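Plovwood kitchen swap shop to return in March
Feb 16, 2021

Anyone who has been staring at the same four kitchen walls all winter may be glad to hear that the Plovwood kitchen swap shop is coming back in March, this time from the old dairy yard on the Fleken side of town, where there is plenty of fresh air and rather more parking.

The idea is the same as ever. You bring along what you no longer use, be it a casserole dish, a set of scales or that bread bin you were given and never quite took to, and you go home with something you will. Nearly 2000 items changed hands last time, and the organisers would dearly love to beat that, although they do ask that chipped glasses and blunt knives stay at home. 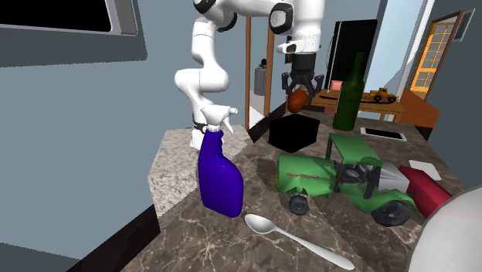 Visits will be by booked slot only, with 15 households in the yard at a time and 30 minutes for each, so do have a think beforehand about what you are after. Larger pieces such as worktops, sinks and shelving can be listed on the board by the gate, and the Tichý hardware shop has kindly offered to store up to 100 of them until their new owners can arrange a van.

There is no charge, but a tin will be going round (well, standing on a table, as things are) for the Rovholm meals service, which has been delivering hot dinners to older residents right through the cold weather and could do with new insulated bags.
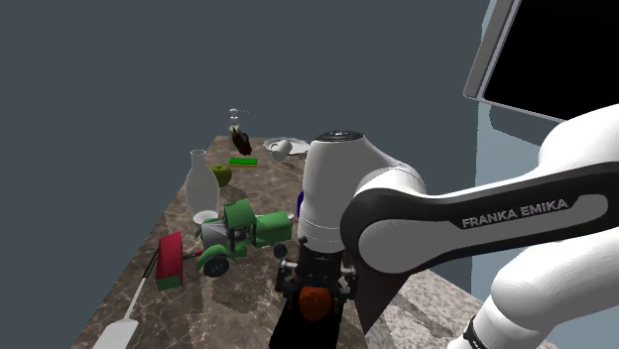

A long worktop with a mottled brown, beige and grey finish.

Slots can be booked by telephone or at the library window from the first morning of the month, and anybody without a car can ask for their boxes to be collected from the doorstep.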